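Participants wanted: open day, bin picking cell, Plusthorpe

Benden is looking for 11 participants for the June open day at its Plusthorpe site. Each participant operates the Zeltance picking cell for one session under supervision. No programming experience is needed. Applicants must be 18 or older and able to stand for two hours.

Sessions start at 9:30 a.m. and 1 p.m. and last about 2 hours, including a safety briefing. Participants place mixed objects in the bin, start the pick cycle from the pendant and log each attempt on a paper form. Closed-toe shoes are required. Loose sleeves and lanyards are not allowed near the cell.

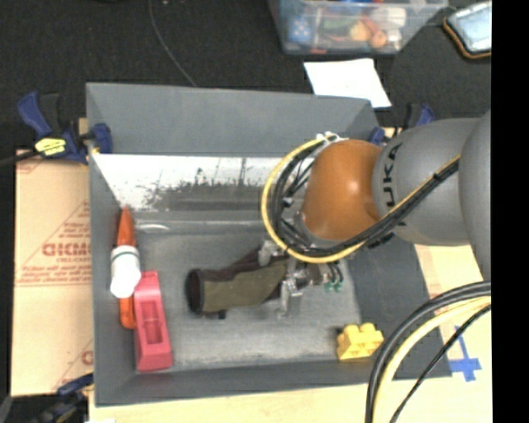
Objects may be brought from home if they are dry, unbreakable and weigh less than 1000 grams. Batteries and liquids are not accepted. The site engineer decides on the day which objects are used.

Participation is unpaid. Lunch and parking are provided at the Partington gate.

To apply, send your name, preferred session and any access needs to Tomos Prosser, Room 909, Benden, Plusthorpe. Places are assigned in order of receipt.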